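The Pale Table Problem

Sooner or later, anyone who shops for a dining table gets sold on pale wood. It makes a small room look bigger. It goes with everything. It ages beautifully. I have heard all three from salespeople and I have now lived with a light wooden table long enough to take them one at a time, starting with the last.

Ages beautifully compared to what? The phrase does a lot of work in catalogs. The Stovby spring booklet uses it twice on a single page, once for a bench and once for a tabletop costing $1740 without chairs. In the photographs there is a bowl of pears and a folded napkin. Nobody in the Stovby household has a second grader with a ballpoint pen.

My own table cost $262, used, and came with a ring on it the size of a coffee mug. The seller said it would come out with a little mayonnaise. I tried mayonnaise. I tried it overnight, under plastic wrap, and in the morning I had a ring and a table that smelled like a sandwich.

So this winter I went looking for what people do about pale tabletops, and mostly what I found was people selling things in cans. Nakajima makes a soap for light wood, meant to be mixed in warm water and wiped on along the grain. Brikska sells a hard wax oil with a white tint, supposed to stop the yellowing that clear oils bring on. Then there is Tultix, a two-part coating that a store clerk described to me as "basically armor," at a price that made me put it back on the shelf and pick it up again.

I should say that I like the look. A bare pale surface in February, when the light comes in low and flat, is about the most cheerful thing in my house. The grain is half the reason. On a dark table you get a shine and your own reflection. On a light one you get those fine lines and the odd broader band, and you can lose a good part of a phone call following one with your finger. 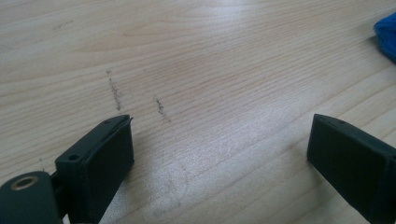
Looks are cheap, though, and the trouble starts with what all that cream color does to a crumb. Every speck shows. Friends with walnut wipe down once a day, if that, and I suspect some of them of less. I wipe after breakfast, after homework and after dinner, and then I see something from across the room and go back.

The soap was the first thing I tried, because it was the least likely to ruin anything. The instructions call for a cotton cloth, two passes, and a full night of drying. After a month of weekly washing, the wood felt smoother under my hand and looked a shade chalkier. The mug ring stayed where it was. A second ring, from a wet vase, faded enough that guests stopped putting a coaster over it to be polite. I would call that a fair return on a bottle of soap and a poor return on a month.

The wax oil was harder work. It wants sanding first, and I don't trust anyone who calls sanding relaxing. I did the underside of one leaf as a trial, then a patch on top about as big as a placemat. The tint is real. The patch stayed pale where plain oil on a scrap board had gone the color of weak tea. It also left a slightly milky look in the deeper lines of the grain, and in the evening, under the ceiling lamp, I can find the edge of that patch from my chair. Water beads on it nicely. Red wine beads on it too, for as long as it takes to find a rag, and I wasn't fast enough.

As for the armor, I saw it on a display top that the store claimed had survived 200 wipe-downs with a scouring pad. Maybe so. It felt like a cafeteria tray. If I wanted to eat off that, there are cheaper ways to get it, and they come in more colors.

Placemats work. So does a felt pad under the vase, and so does moving the homework to the kitchen counter, where the surface is gray and speckled and hides everything up to and including a pea. None of this sells tabletops, and I notice that the salespeople who love pale wood never bring it up.

I still haven't sanded the rest. The weather is wrong for it, the windows would have to be open, and I'd like to see what that patch looks like after a summer of sun before I commit the whole table to it.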